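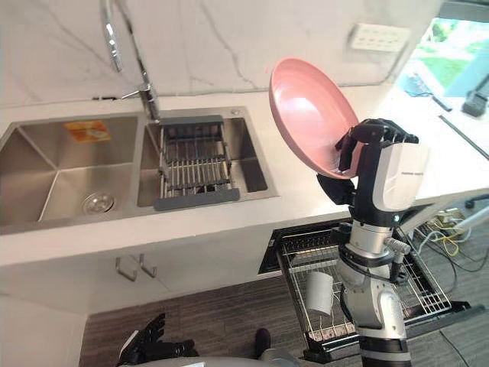
A pink plate, the pull-out wire drawer and a robot under instruction.

Bokano puts its robots through kitchen school

28 March 2024 – Bokano today opens Skustent, its programme for teaching robots household chores by remote control. An operator does the job through the robot's arms, the robot records the lot, and everyone does it again. The first course is plates. It runs to 160 demonstrations, of which operators say the first 70 are the interesting ones.

Partner firm Hemex supplies the control rig and Murthy the training software. Each operator drives for 18 minutes at a stretch, after which even keen ones start to dislike crockery.

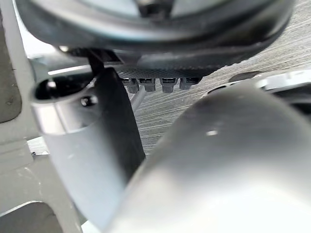 The wrist camera's view, mostly of gripper.

Wrist footage is stored alongside the head camera's and the arm movements, glamorous or otherwise. 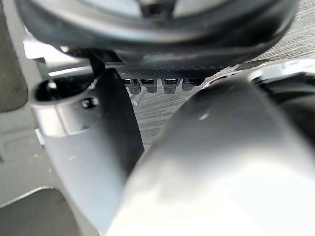
What happens next

Cups follow in August. Bokano has 2 places left for trial kitchens, and applicants should own more plates than they need.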